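Play Kitchen Corner: Frequently Asked Questions
Nekbridge Toy Library

Davina Innes wrote the first version of this page. It ran to one line ("Please put the strawberries back"). It has grown.

What comes in the Lestmont play kitchen set?

Toy food, plus things to put it in. The regulars are the banana, the strawberries, the orange, a colander, a plate, a red ketchup bottle and a few small cups. The banana gets picked first by every child under five and by most of their grandparents.

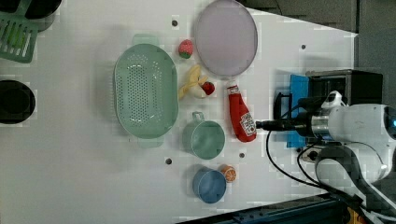 The strawberries, banana and ketchup bottle between the colander and the plate.

Is the ketchup real?

There is no ketchup in the bottle. We rinsed it out before it joined the set, and it has been rinsed a good many times since by children who wanted to be sure. If you manage to get any out, please come and tell us what it is.

How old does my child need to be?

Three and up for the full set. For younger kids, ask at the desk and Jummai Lawal will make up a bag of the bigger pieces. The strawberries are small, and she does not negotiate on them.

Can I borrow just the fruit?

Yes. Fruit goes out on its own for one week, cups and dishes for two. People ask why the dishes get longer. The loan periods were set by Craig Chisholm, who has since moved to Munro and doesn't answer questions about it.

How do I wash everything?

Warm water, a drop of dish soap, and a soft cloth. No dishwasher. We had a plate come back from a dishwasher last October and it now makes a very nice hat.

Dry the cups upside down. The colander will drain by itself, having been more or less born for it, but run a cloth around the rim anyway.
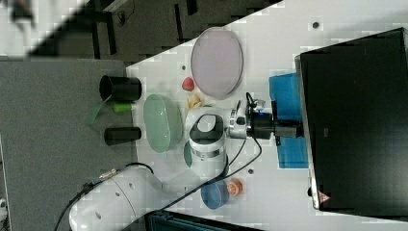
Fruit should be wiped, never soaked. Some pieces have seams, and a seam that takes in water on Saturday will let you know by the middle of the week. If something already smells, put it in a separate bag with a note. We won't ask.

Do the pieces have to go back in a certain order?

No, but lay them all out on a table before you pack. Anything missing is much easier to spot on a plain surface than at the bottom of a bag. Big dishes first, then the small cups, then the food. Check the floor too.

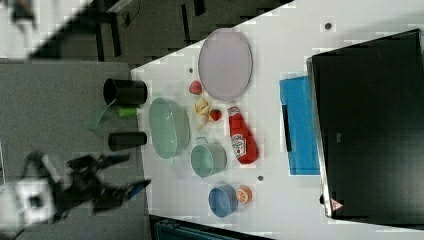
Fruit in the middle, black cups on their sides at the left, blue bowl down by the small orange fruit.

What if we lose something?

Tell us. You'll get a form, written by Finlay Haldane, with a box marked "last seen." The best answer so far is "soup." Small pieces are free to replace the first time. After that we ask for a donation, and the amount depends on how sorry you look.

My child says a colander is a helmet. Is this covered?

By tradition, yes. By our insurance, no.

Can I donate toy food?

We'd love some, with conditions. It should be clean, uncracked, and still recognizable as food. We don't need more bananas. We do need vegetables, which children claim to dislike even in plastic. 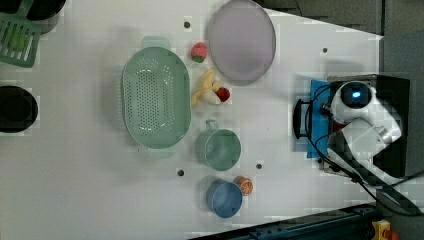

Cups and bowls are welcome in any color, and they don't have to match. Please leave donations at the desk during opening hours instead of hanging them on the door handle, where they get rained on and then adopted by the neighbor's dog.

Can I put a Kanoseo set and a Lestmont set in the same bag?

You can. Skye Baxter will then spend her afternoon sorting them out, and she knows your name from the loan card.

Who do I ask about anything else?

Whoever is at the desk. If it's about the whistles, they were withdrawn and they aren't coming back.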